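Gallery: Looking in on the Kelten bin-picking package
5 June 2018

Kelten sells bin picking as a package: gripper, vision software, mounting hardware, two days of setup and a year of phone support. You bring the arm. The brochure says it will pick "anything that fits in the bin," and that sentence is the reason I asked to visit. I have heard it from other sellers, and most of them meant boxes.

The visit was to Praltis, a small integrator in Toledo that resells Kelten and also has to answer the phone when a customer is unhappy. Devendra Rawat runs the test area there. He was friendly, and he didn't try very hard to sell me anything, which I'll count in his favor. Faraji Rotich handles the customer side and did try, a little.

Some notes before the gallery, mostly for readers who are being quoted a price this quarter.

The catalog lists 218 sample objects the software is supposed to have been tuned on. I asked for the list and got a spreadsheet with names like "soft item, small" and "household, mixed." If your parts are brackets or bottle caps, that tells you nothing. Ask for the list anyway, and ask which items were dropped from it. Rawat said some had been, and that he didn't have the reasons in writing.

The headline number is 1000 picks without a person stepping in. I wanted to know what counts as a pick. Lifting an object clear of the floor of the bin counts. Placing it where you wanted it is a separate figure, and that one isn't in the brochure. Rotich told me it would be in the October update. Maybe so. I'd wait for October, in that case, and read the small print when it comes.

Support costs $149 a month after the first year. It covers software fixes and phone calls. It doesn't cover fingertips, which wear, and which are sold only in packs of 40. That's a lot of fingertips for a shop with one arm. I asked whether smaller packs were planned and was told it had come up before.

What I did like is that Praltis tests with awkward stuff. Soft goods are where a lot of these packages quietly give up, and a stuffed toy will show you more in ten minutes than a tray of identical blocks will show you all week. Flat things are the other trouble. Anything thin lying against a metal floor gives the fingers very little to get under, and it gives the camera very little height to work with. Rawat agreed with that without my having to push.

I also like that the bin isn't new. Demo bins at trade shows tend to be spotless, and clean matte surfaces are kind to vision software. Scratches and stains are what most buyers have at home.

What I can't tell you is how it does with a full bin. The setup I photographed had a handful of objects with plenty of bare floor between them. That's an easier job than a heap, where things overlap and slide when touched, and a heap is what people usually mean when they say "bin picking." Kelten's sales pages mix the two freely. If you go for a demo, bring your own parts in your own quantities and ask to tip them in yourself.

For comparison, Zimley offers a similar package with fewer promises and a thicker manual. I haven't seen it run, so I'm not recommending it. The manual does say plainly that shiny and see-through objects need extra tuning, and I couldn't find a line like that anywhere in Kelten's material.

My view for now: fair hardware, decent people at the reseller, and claims that run well ahead of what they could show me on paper. If you're buying, get the pick and place figures separately, in writing, for your own parts. Price in a pack of fingertips from day one. And get a name for whoever does the two days of setup, as the contract I read left that blank.

I have asked Kelten for the placement figures and the dropped-items list. Both requests are still open. Anyone who has had the package in daily use for more than a few months is welcome to write in, good news or bad.

The gallery, click to enlarge: 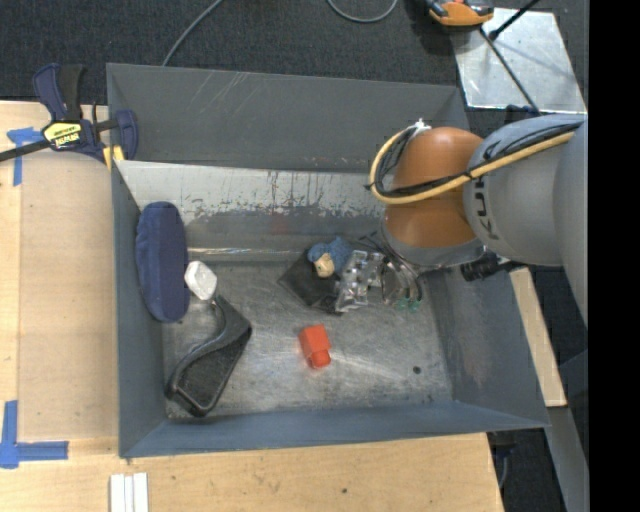 Gripper down in the test bin at Praltis, over a black pad with a small blue plush toy on it. The black insole lying on the bin floor is the sort of flat item I'd ask to see picked.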